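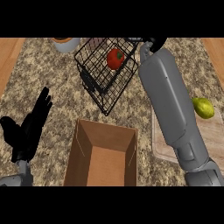 2. Method

2.1 Vehicles and sampling

The survey covered 53 vans in the Flirnwood delivery fleet, all of the same model and all fitted with the same size of summer tyre. Vans that had changed tyres since the previous September were left out of the pressure comparison but kept in the tread depth tables. Nivaldo Aguiar took the readings at the Balley depot and Halina Jasińska entered them and checked them against the service records.

2.2 Pressure

Pressures were read cold, before the first run of the day, with a Malik digital gauge. Each tyre was read twice. Where the two readings differed by more than 0.1 bar, a third was taken and the median used. The placard value for the loaded van was used as the reference throughout, although several drivers said they set the pressure for the unladen condition.

2.3 Tread depth

Depth was measured at three points across the central three quarters of the tread, and the lowest value recorded. The legal minimum in this band is 1.6 mm. Wear bars were not used as a measuring point.

3. Results

Of the 53 vans, 18 had at least one tyre more than 0.3 bar below the placard value. Nine of these had low pressure on both rear wheels. Under-inflation was more common at the rear, where the valves are harder to reach with the depot air line.

Tread depth was below 3 mm on 26 tyres. No tyre was below the legal minimum. Shoulder wear was greater than centre wear on most of the under-inflated tyres, but wheel alignment was not checked and may account for part of the difference.

4. Limits of the work

Only one depot was visited. Mileage was taken from the Puva tracking records, which had gaps for two vans, and these were left out of the wear rate plot.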